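Service Bench: The Nusteck Ekik Gripper Kit for Computer Teardown

11 October 2019

Refurbishing shops have been slow to automate. The parts are cheap, the cases vary, and a technician with a screwdriver can strip a desktop faster than most arms can find the latch. The Ekik kit from Nusteck is aimed at this work. It consists of a two-finger gripper, a mounting plate, a controller box and a library of motions for parts commonly pulled from used desktops. The customer supplies the arm.

We ran the kit at the Workneh refurbishing shop in Mirkness, which handles retired office machines. The test covered 241 removals of memory modules, expansion cards and power connectors. All cases were opened by hand and laid flat before each run, as the manual requires.

Mechanically the gripper is conservative. The links and plates are black, the fasteners are hex-socket screws, and most of them can be reached without taking the unit off the arm. We replaced one finger link during the test. The job needed a single hex key and 13 minutes, including recalibration. The fingers close parallel and come together at narrow tips, so they can work down between a memory slot and its neighbors. The linkage behind them is wide. In a crowded case, the linkage sets the limit on approach angle well before the fingers do.
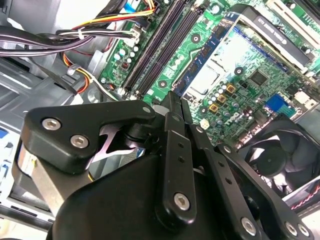 Can the kit pull a memory module without a technician releasing the slot latches first?

It can on most boards, but the latch motion is a separate routine that has to be taught for each board layout. The fingers press the latches in turn, then regrip the module for the lift. With an untaught layout the controller stops and waits for an operator.

Teaching takes patience. The operator guides the arm to each latch, confirms the position on the controller screen and repeats the pass at reduced speed. Layouts are saved by board model and can be copied between controllers. Nusteck says a larger library will ship in March. The one supplied with our kit had gaps, mainly in older small-format machines.

Cables were the main cause of stops. A loop of power wire hanging over the board is enough to trip the force limit, and the software has no routine for moving it aside. The shop's staff began tying cables back before loading each case, which cut the stops sharply but added a manual step. Memory removal was dependable after that. Expansion cards with stiff brackets were less so, and 2 removals ended with the card jammed at an angle in its slot. Neither board was damaged.

The force limit is set in the controller menu and applies to both fingers together. Separate limits would help with latches that differ in stiffness. The menu is plain and quick to learn, though the error codes require the printed manual.

Replacement finger sets cost $809 a pair, a high price for a wear part. The tips on our unit showed light polishing at the end of the test and no change in grip. Shops that process long runs of one model will get the most from the kit. For mixed lots, the teaching time is hard to recover.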